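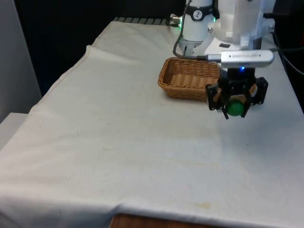
Photo: Shabnam Satti

Mar 14, 2025

I gave up on getting the stains out of my grandmother's tablecloth in November, and I have been meaning to write down what I tried before I forget the order. It is a big white cotton cloth, bought in a place called Urkau when she was first married, and it spent years folded in the bottom of a cupboard. When it came to me it had yellow marks along all the fold lines and a brown one the size of a saucer.

The yellow marks are the common sort. Old starch goes that colour, and so does any bit of food or grease that wasn't quite washed out before the cloth was put away. You don't see it at the time. You see it 20 years later.

I started with a cold soak overnight in the bath, with nothing added. The water was the colour of weak tea by the morning. I changed it and did the same again, and the second lot was a good deal paler. If you only do one thing, do this.

After that I used an oxygen bleach powder from Dernar, the hardware shop near the station, which sells it in tubs. I put in 100 grams to a bath of warm water and left the cloth for six hours, turning it when I went past. Most of the fold lines went. I would not use chlorine bleach on old cotton. I did that to a pillowcase once and it tore along the hem two washes later.

The brown mark was the problem. Lemon juice and salt in the sun did a little. Washing soda did nothing I could see. Mrs Bhutto next door thought it was iron, from a pan or a nail, and lent me a rust remover, and that took it down to a pale ring. I stopped there. The cloth was getting thin in that spot and I would sooner have a mark than a hole.

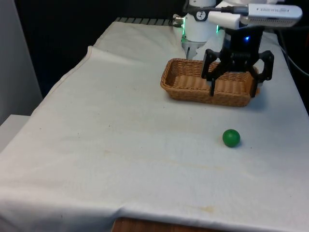
White cloth with a few faint stains, a basket and a green ball.

Drying matters more than I expected. Outside on the grass is best if you have any. I have a yard, so mine went over two lines with a gap between them. Iron it while it is still damp, from the back, and don't use starch if it is going into storage.

It now lives rolled on a cardboard tube, with an old sheet round it, so there are no folds for the yellow to settle in. We have used it for two birthdays. There is a gravy spot on it already, which I soaked the same night.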